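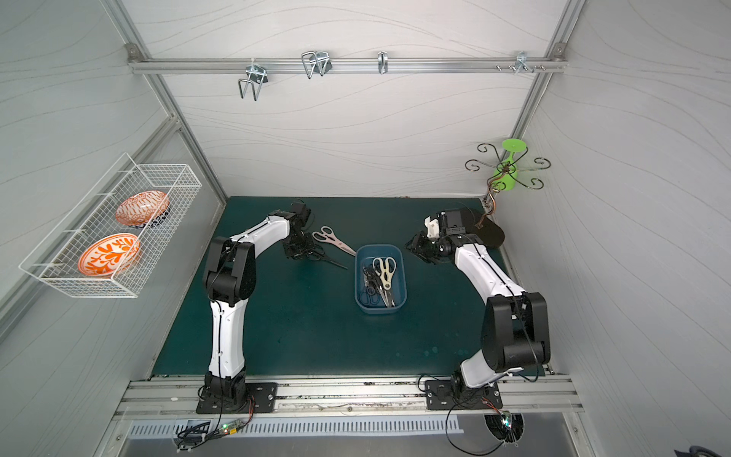 Visit report: Grodenico handling lab, Tolentino

Date of visit: May 17, 2019

1. Purpose

Grodenico opened its handling lab to suppliers and integrators for one day. I attended for Jorico to see whether two-arm cells are worth a trial on our kitting line, where loose hand tools are sorted manually. Our contact was Behrouz Safavi, who runs the lab and gave the afternoon session himself.

2. Cell layout

The cell on show has two arms facing a shared tabletop, with both base plates bolted to an aluminum rail along the front edge. The enclosure is built from aluminum extrusion and pale gray panels, so fixtures can be moved without new drilling. Hooks are fitted to a rail across the back wall, and a wire mesh basket on the left wall holds patterned bowls. Keeping storage on the walls leaves most of the tabletop for the work.

Floor space is 11 square feet per cell according to the handout. We would need more than that for our carts.

3. Scissors task

The morning session covered picking scissors to and from a blue plastic bin. Scissors are a fair test for us. The handles are wide, the blades are thin, and pairs lock together when they are piled up. The black-handled ones are the closest match to our own stock.

Safavi gave the lab's March result as 83 percent of picks completed without operator help, over runs of 40 picks each. Most failures came from two pairs lifted together. I asked about blades left partly open. He said those are logged separately and did not have the figure at hand.

Cycle time was 13 seconds per pick. Our manual station is faster — but it is staffed for one shift only.

4. Stemware task

The second task uses a metal stemware rack and plastic wine glasses, hung upside down by the foot. It was developed for Tasteo, a catering supplier. The foot has to enter level or it catches on the scroll arms of the rack. The rack stands in the right rear corner, and I asked whether the left arm could serve it as well. It can, with reduced clearance at the elbow.

5. Points to follow up

Gripper finger wear, and the price of a replacement set.
Failure log for open blades.
Whether the front ventilation grille needs a filter in a dusty room.
Cable routing along the arms. Ours would need a sleeve.

I have asked for a quote on a single cell with two arms and no wall fixtures.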